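Gaming hall Protdale, machine check, December

- [x] Slot machines 1 to 17: doors locked, seals in place. Seal on number 9 is scratched — I changed it.
- [x] Payout slips compared with the counter. Same result on all machines.
- [ ] Age notice at the side entrance. It hangs too high, please move it down.
- [x] Emergency lights tested, all working.
- [ ] Steiner cabinet by the bar: the button for "collect" sticks. Switched off at 43 credits, guest was paid by hand.

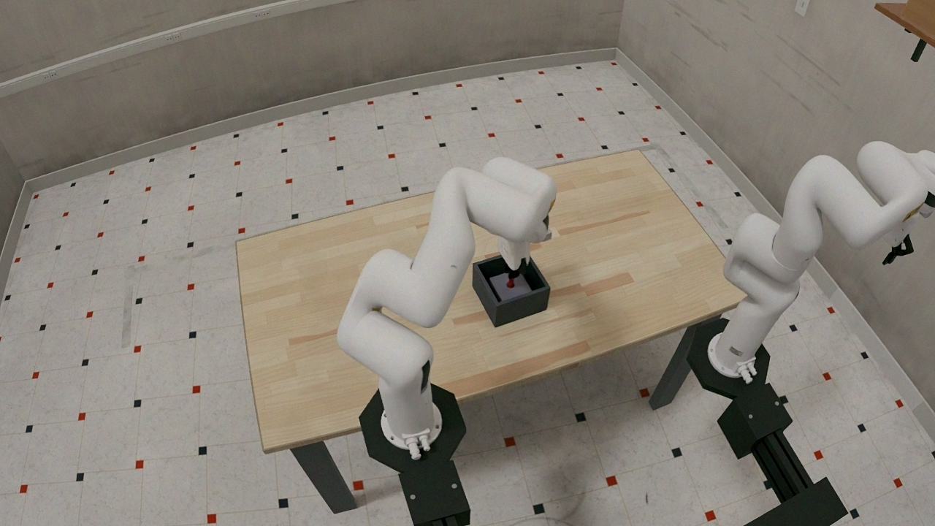

Vinzenz Strebel: the button was changed already in the summer, so I would look at the cable first. Please leave the cabinet off until I come.

- [ ] Help-line leaflets: order new ones for Cirnance also.

Checked by A. Trummer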